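How a Robot Learns to Pack a Box

Packing a box looks easy. You pick up a thing, you put it in, and you pick up the next thing. Most people can do it while talking to someone else.

For a robot it is a hard job, and two people in our shared workshop, Hugo Aranda and Jolán Deák, are working on it. Their project is called Luriler. They want a small robot arm that can tidy a messy desk into a box. The arm is still being built. The teaching has already started, and this page is mostly about the teaching.

Why not just tell it what to do?

A computer does what its instructions say. So you could write a list for the robot: move forward, close your fingers, lift, move over, open your fingers.

That list works if everything stays in the same place. In a car factory, the same part can arrive at the same spot all day long, and a list is fine. A desk is different. A stuffed animal might be lying on its face, or under a cloth. A tissue has a new shape every time you drop it. You would need a new list for every mess.

So Hugo and Jolán do something else. They show the robot examples of people doing the job, and a computer program looks for the patterns. This is called learning from demonstration. A demonstration is when you do something so that someone else can see how.

Borrowing a robot's fingers

People have five fingers on each hand and a lot of joints. The Luriler arm will have two fingers, which engineers call jaws. If you pick up a sock with your own hand, you might pinch it, scoop it or hook it with your thumb. The robot can't copy all of that.

The answer is to make the person use robot fingers too. You hold a tool called a gripper. It has two jaws at the front, and you make them open and close. A camera on the tool records what is in front of the jaws. Now the person and the robot have the same kind of fingers and nearly the same view.

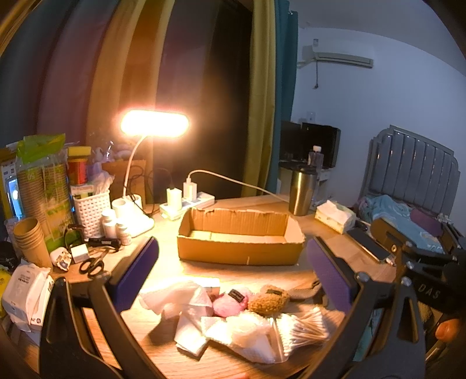

Soft things are the first lesson. A hard block keeps its shape when you squeeze it, so you can tell where its sides will be. A tissue folds up. A plush toy squashes down, and then it gets thin in the middle and fat at the ends. If the jaws close too far from the thick part, the toy can swing or slip out.

The pads on the jaws help. A pad with a rough or bumpy surface grips better than a smooth one. You can test this at home. Try picking up a pencil with two metal spoons, then wrap a rubber band around each spoon and try again.

Small, thin things are the next lesson. A bundle of cotton swabs lies very low on the desk, so the jaws have to come down close to the wood without banging into it. Jolán thinks this is the hardest move. She tells new people to go slowly and to start again if they miss. A miss is useful too, as long as it is labeled as a miss, so the program doesn't copy it.

How many times?

Hugo wrote the goal on the workshop whiteboard in December: 400 packed boxes. One packed box from start to finish is called a run. A person who helps does 15 runs and then takes a break, because tired hands get clumsy, and the robot would learn to be clumsy as well.

Between runs, someone tips the things out and mixes them up. They should land differently every time. If the brown toy were always in the middle, the program might learn "reach for the middle" when it should learn "reach for the toy." It would look very clever until the day somebody moved the toy.

The lamp, the cups and the bottles can be anywhere at the back of the desk. They are not part of the job. The robot has to learn to leave them alone, and it can only learn that if they are there.

What the program does with it

A video is a long row of still pictures. For each one, the computer also needs to know where the gripper was and how wide the jaws were open. A short test that Hugo made one evening had 2,248 still pictures in it, and that was for a very small pile.

The program looks at a picture and guesses what the gripper did next. Then it checks the answer. If the guess was wrong, it changes itself a tiny bit and tries another picture. It does this over and over. The computer that does it is named Stolalari, and it has a loud fan, so it lives in the back hallway.

At first the guesses are terrible. The program may guess that the jaws will close when there is nothing between them. After enough practice it starts to notice what matters — where the toy is, which way it is lying, where the top of the box is.

One hand or two?

You can pack a box with one hand. It is often easier with two. One hand can hold a box steady while the other one pushes something soft down into the corner. With a cloth, two hands can hold two corners and fold.

Two grippers make more work for the program. It has to learn what each one does, and also when one should wait for the other. If both reach for the same toy at the same moment, they bump. People almost never do this with their own hands, and you have probably never thought about why. Your brain keeps track of both without asking you.
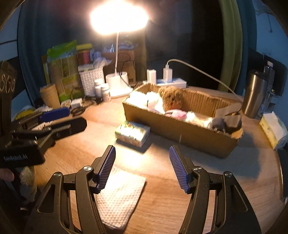

Two grippers at the table, with plush toys in the box and a folded cloth outside it.

What happens when the arm is ready

The arm will be bolted to the end of the bench. Its jaws will be the same size as the ones on the hand tool, and its camera will sit in the same place. Then the program will get its first real try. Hugo has planned 200 tests, starting with one toy and one box.

The arm will move slowly at first. It will also have a red stop button that cuts the power to the motors. The rule in the workshop is that one person watches the robot and keeps a hand near the button, and that person does nothing else.

Try it yourself

You need a shoebox, a pair of kitchen tongs, a stuffed animal, a sock, some tissues and a friend.

Pile everything on a table next to the box. Use only the tongs to pack it. Your friend writes down each thing you drop.

Now mix up the pile and do it again. Did you pick things up in the same order?

For the last round, close your eyes and have your friend tell you where to move. Your friend can say only these words: left, right, forward, back, up, down, open, close. See how many words it takes to get the sock into the box.

Words to know

Gripper: a tool or robot part that holds things.

Jaws: the parts of a gripper that open and close.

Demonstration: doing a job so that someone, or something, can learn it.

Run: one try at the whole job, from start to finish.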